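Wurnden Sebastian 编织收纳篮(小号)用后感,顺便聊聊我家那张桌子

发布于 9月11日 | 分类:家居 / 收纳

先说结论给赶时间的朋友:小号值得买,大号我退了,中号没买过,别问我中号。

好,不赶时间的可以坐下来慢慢看了,我话多,你们知道的。

我家的收纳史基本就是一部买盒子的历史。透明塑料盒买过,布艺的折叠箱买过,还有一阵子迷上那种带木盖子的铁皮桶(别买,盖子边缘会刮手,而且小孩子一敲就是一场音乐会)。每次买回来那天都觉得人生从此不一样了,擦干净、摆整齐、拍照发群里,然后过上两三个礼拜,盒子在,东西在盒子外面。家里有小朋友的应该都懂这个画面。

这次看上 Wurnden 这个篮子,是五月的时候在 Celterden 逛 Vonenari 那家店。本来是去买浴室防滑垫的!防滑垫没买到,抱着三个篮子出来了。他们家的陈列很会害人,把 Sebastian 这个系列从小到大叠成一座塔,旁边放一盏黄黄的灯,篮子边上那圈辫子一样的收口被照得特别好看,我站在那里摸了半天,店员走过来又走开,大概看出来不用推销了。

我买的是两个小号一个大号。大号后来退了,下面会讲。

一、样子

颜色在店里叫“蜂蜜色”,我觉得就是浅棕带一点橘,看光线。早上在窗边偏米色,晚上开了暖灯就很黄,像刚烤出来的面包皮。我妈来的时候说像以前装馒头的,我说对对对,就是那个感觉,她说那你花那么多钱干嘛。

形状是长方形,圆角,四面的壁往里收一点,所以底比口小。这个斜度我一开始没在意,后来发现它影响蛮大的,优点缺点都跟它有关。编得很密,一行一行横着走,摸上去是有棱的那种手感。最上面那一圈收边比篮身粗,像麻花辫绕了一圈,缝里颜色深一点,我最喜欢的就是这一圈。拿的时候手指刚好扣在上面,没有把手也不难受。

材质这件事我要吐槽一下。吊牌上只写“编织”,编织什么呢?没写。我问了店员,店员翻了翻吊牌,跟我一样念了一遍“编织”。我自己拿湿布擦过,闻过,捏过,还是不敢说它是天然的藤还是仿藤。如果你对这个很在意,比如家里潮得厉害怕发霉,建议买之前写邮件去问品牌,问到了麻烦回来告诉我一声。

二、气味和毛刺

刚拆的时候有一点味道,说不上难闻,像新的草帽。我放在阳台晾了 2 天,味道就淡得只有把脸埋进去才闻得到了(我真的把脸埋进去了,家里人路过看了我一眼)。

毛刺我检查得很仔细,毕竟小朋友要伸手进去掏。里里外外拿旧丝袜套在手上抹了一遍,这个办法是从前买藤椅时学的,哪里有刺丝袜一勾就知道。两个小号里头有一个,底部转角的地方有一根短短的头翘出来,我用指甲剪剪掉了,另一个什么都没勾到。大号勾了好几处,这是我退它的原因之一。

三、拿来装什么

重点来了!

我原本的打算是:一个放玄关装钥匙零钱,一个放书架装遥控器。结果你们猜怎么着,两个都被小朋友征用了。现在一个是“菜篮子”,一个是“积木篮子”,但是这个分类只存在于我的脑子里,实际情况是菜和积木永远混着住。我也试过贴标签,画了胡萝卜和方块,标签第二天出现在冰箱门上。

后来我想通了,混就混吧。篮子的好处就是敞口,没盖子,收的时候往里一放就完事,小朋友自己也能做。以前用带盖的盒子,收玩具等于“开盖、放进去、盖上、盖不上、哭”,现在只剩一个动作。我们家晚饭前会放一首歌,歌放完之前要把桌上的东西收进篮子,这个游戏玩到现在还没腻,连我自己的东西都跟着收了。

桌子是那张灰色的,老读者应该见过很多次了,做手工在上面,吃水果在上面,我写这篇也在上面。灰桌子配这个暖色的篮子意外地搭,以前放白色塑料盒在上面,总觉得像进了诊所。
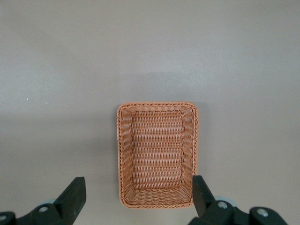
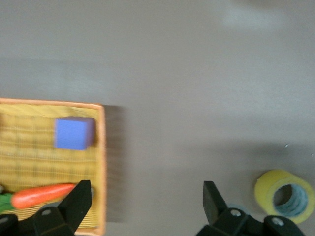

灰桌子上的编织篮。第二张里能看到蓝色方块和玩具胡萝卜,篮子旁边是一卷黄色胶带。

说到胶带,它是我另外一个长期头疼的对象。胶带、剪刀、彩纸、胶棒,这些做手工的东西我到现在也没找到满意的归宿。放进篮子里吧,剪刀不放心;放抽屉里吧,拿一次要翻半天。目前的状态是胶带在桌上流浪,哪里有空地就躺哪里。有谁有好办法请留言,我是认真在征集。

回到篮子。装玩具这件事上,我觉得它有几个地方做得比我以前那些盒子好。

第一是浅。小号真的不深,小朋友站在桌边往里一看,要找的东西就在眼前,不用整个倒出来。以前那个布箱子深得像口井,每次找一根小黄瓜都要把全部家当倒在地上,找到了小黄瓜,地上的没人管。

第二是底平。我之前买过一个便宜的草编篮,底是鼓的,放在桌上会转,小朋友发现以后它就再也不是篮子了,是陀螺。这个放得稳,底是平平的长方形,方块放进去也能好好站着。

第三是声音。这条没养过小孩的人可能体会不到。木头玩具扔进塑料盒是“哐”,扔进铁皮桶是“咣——”,扔进这个是闷闷的一声“噗”。早上六点多的时候,这个区别等于我能不能多睡一会儿。

缺点也要讲,不然像收了钱(没收,小票还在,可惜)。

最大的缺点是编织的纹路会藏东西。彩纸屑、饼干渣、亮片,尤其是亮片!亮片进了那个纹路就是一辈子的事。我试过吸尘器加小刷头,能吸走大部分,剩下的要用旧牙刷顺着横纹一行一行刷。逆着刷没用,只会把渣往更深的地方推。篮子底的纹路又和壁上的不一样,横的竖的交叉着,像小格子,渣就坐在格子里看着你。我的解决办法是剪了一块旧毛毡垫在底下,脏了抽出来抖一抖。不过垫了以后就看不到那个好看的底了,所以来客人的时候我会抽掉,很虚荣我知道。

再来是那个斜壁。口大底小,好处是几个可以叠在一起收,不用的时候省地方,坏处是装不了多少高的东西,瓶瓶罐罐靠边放会歪。我拿它装过一次调料瓶,想放在餐桌上显得很有生活,结果瓶子全往中间倒,像在开会。所以如果你想买来装瓶子,去看直壁的。

还有一点,它在特别滑的台面上会跑。底下没有防滑的东西,小朋友伸手去掏的时候,篮子会跟着手往前溜。我家灰桌子是哑光的,情况还好,放在玻璃茶几上就很明显。我后来在篮底四角缝了一点点橡胶垫,就是家具脚垫剪小的那种,用线穿过纹路固定住,从外面看不出来。

四、关于大号

大号我是满怀期待的,想拿来装绒毛玩具,结果用了 3 天就拿回去退了。一个是前面讲的毛刺。另一个是壁太软,里面东西一多,长边就往外鼓,像吃撑了。小号因为短,撑得住,大号同样的编法放大以后就没那个力气了。而且大号没有提手这件事变得很要命,小号一只手抓着边就能走,大号装满了要像抱西瓜一样抱,看不见脚下,我踩到过一只塑料恐龙,痛得当场坐下。

退货很顺利,这里要夸一下 Vonenari,带着小票去,问了一句“有没有损坏”,看了看就退了。排队倒是排了 20 分钟,前面那位在退一整套窗帘,每一片都要摊开来量。我就在旁边看完了全程,还学到了怎么量窗帘。

五、清洁和耐用度

从五月用到现在,小号两个都没有散,收边那圈也没有松。这期间它们经历过的事情包括:被当成帽子,被当成船(坐进去的是一只兔子玩偶,不是小朋友,小朋友坐不下,试过),被倒扣过来当成乌龟壳,还有一次里面洒了半杯苹果汁。

苹果汁那次我以为要报废了。先用纸巾吸,再用拧干的布蘸一点点洗碗精擦,然后清水布擦两遍,倒扣着晾在通风的地方,第二天摸着就不黏了,颜色也没看出变化。我没敢拿去太阳底下晒,吊牌上有个小太阳打叉的图标。也没敢整个泡水。有朋友拿同款去浴室放毛巾,她说还行,不过她家浴室有窗,我家没有,所以我不敢打包票。

颜色方面,放在窗边的那个,收边朝外的一侧好像比另一侧浅了一点点,也有可能是我看太久了。我每隔一阵子会把它们换个方向,像给花盆转向一样。

六、几个大家可能会问的

能不能洗碗机?这个……不要吧。

猫会不会抓?我家没猫。邻居家的猫来过一次,闻了闻,坐在篮子旁边的纸箱里了。

能不能装面包?我垫了一块棉布装过小餐包,早餐端上桌很好看,我妈那次没说像装馒头的,她说“这不就是装馒头的吗”。因为不确定材质和表面有没有处理过,所以我不会让食物直接碰到篮子,布一定要垫。

适不适合送礼?我觉得挺适合的。我后来又回去买了一个小号送给刚生宝宝的朋友,里面塞了纱布巾、袜子和一瓶护手霜,外面扎一条缎带,比拎着礼盒去好看,东西用完篮子还能留着。绑缎带有个小诀窍:从收边下面那一行的缝里穿过去,就不会往上滑。缎带要选窄的,宽的穿不进。

和便宜的比差在哪里?我家还剩一个以前在市集上买的编织篮,大小差不多,放在一起看,差别主要在转角。便宜那个转角是硬折出来的,用久了就从那里开始裂;Sebastian 这个转角是圆的,编的时候是绕过去的,壁和壁相接的地方只有一条浅浅的斜线。收边也是,便宜的那个是缠了一圈胶线,我家小朋友花了一个下午把它全部抽出来了,非常有耐心,我当时还以为在安静地看书。

七、打分

样子:满分,我就是吃这一套。

实用:扣一点,为了亮片。

清洁:再扣一点,还是为了亮片。

价格:不便宜。我买的时候第二件有折扣,如果没有折扣我可能只会买一个。他们家每到换季会打折,可以等等看,反正篮子又不会跑(在玻璃茶几上会)。

大号:不推荐,除非你只装很轻的东西,而且放下去就不再搬。

家里我目前一共有 6 个各种各样的篮子了,家里人说再买就要买一个篮子来装篮子。我说你这个想法很好,小号刚好可以叠起来放进……他就走开了。

对了,上一篇有人在留言里问折叠箱后来怎么样了。还在,在储藏室,装冬天的围巾,拉链坏了一边。想要后续的话我下次把储藏室整个翻出来写一篇,先给我一点时间做心理建设。防滑垫也终于买到了,蓝灰色的,有吸盘,踩上去会“啵”的一声,用一阵子再来报告。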